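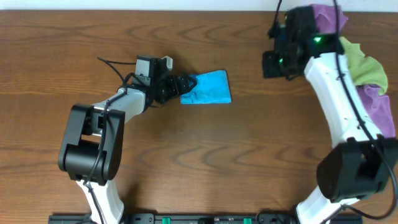

The Stillach Client Binder

I started making these for my own customers, and then other shop owners kept asking where I'd bought mine, so now I sell them. Hi, I'm Tainá! I run Witkowska, a small bookkeeping office that I took over from my aunt, and the Stillach is the paper binder we hand every new client on day one.

It holds 2,000 sheets across two volumes, with nine tabbed sections (tax, payroll, leases, insurance and so on – the full list is on the order form). The rings are the lever kind. I tried the snap kind for a whole winter and my thumbs are still mad at me.

The section I get the most mail about is the one called "Who to call." You fill in the name of the person who really handles the account, plus a backup, and the client keeps it by the phone. Eugeniusz Stępień, who prints our covers, talked me into putting it right up front, and he was right – people open to it constantly.

Colors: navy, dark green, or a warm gray. Your company name goes on the spine at no extra charge, up to two lines. Longer names get set a little smaller, and I'll send you a proof before anything goes to print.

If you already have the older Weltico binder, the tabs fit but the pocket pages don't, sorry! Refills for both are listed under Paper Goods.

Orders placed by Fri 11 September go out with the fall batch. The next batch after that is in February. Wholesale orders go through Prukix, and their form is linked at the bottom of the page.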